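How I pack small gadgets and their cables back in the box

Print this page | E-mail this page

I moved apartments in February and opened a drawer with more than 1260 grams of loose cable in it. Yes, I put it on the kitchen scale. Half of it belonged to things I couldn't name anymore, so now everything small goes back in its own carton, cable included, and I'm a much calmer person!

You want a clear table for this, a plain brown box with a hinged lid, and 2 twist ties.

1. Stand the lid all the way up and fold the side flaps out. If you leave them half in, you'll fight them the whole time (ask me about the Dunitz headphones).

2. Lay the leaflet flat on the bottom. I used to stuff it down the side and it always came out looking like an accordion.
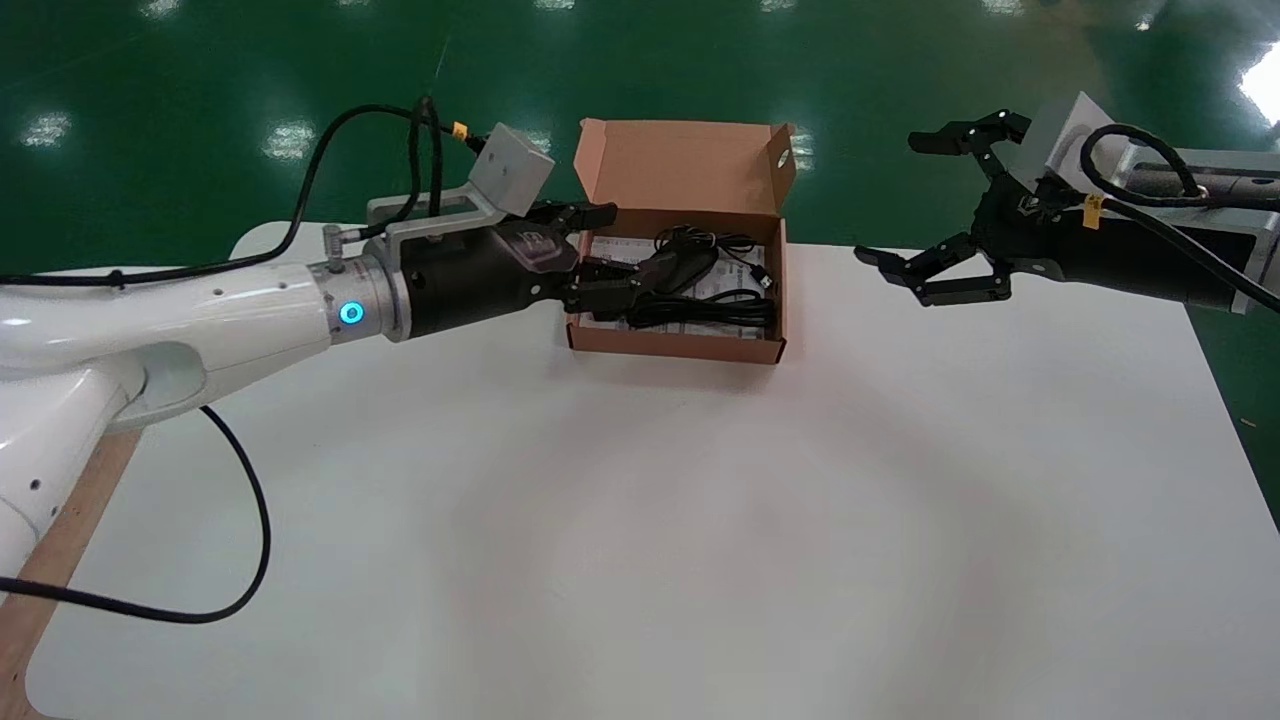

My old Urville lamp came with a leaflet in 2 languages and I've still needed it twice, so I keep them all, even the boring ones.

3. Take everything else out and deal with the cable first. Start at the plug end and make loops about as wide as your hand. Let it turn the way it wants to. If it springs open, shake it out and start over.

4. Tie the bundle in 2 places, snug but not tight, and set it on top of the paper with the plug off to one side where you can grab it.

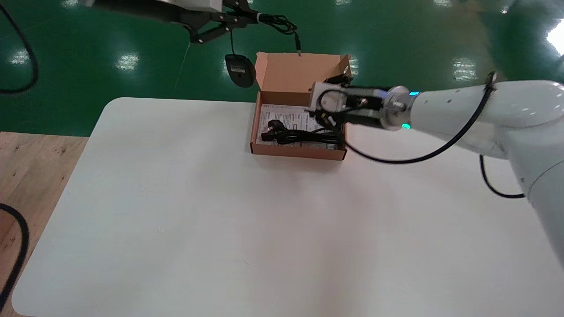

5. Now the gadget. For something like a mouse, gather its own cord separately and keep it out of the power cable. Those two will marry each other if you let them.

6. Fold the flaps in, bring the lid down, and write what's inside on the short end. I use a fat Drimier marker. If the lid bulges, your loops are too tall, so flatten them with your palm and try again.

Related
Sorting the charger drawer
Ban shelf bins, one year later
Labels that stay stuck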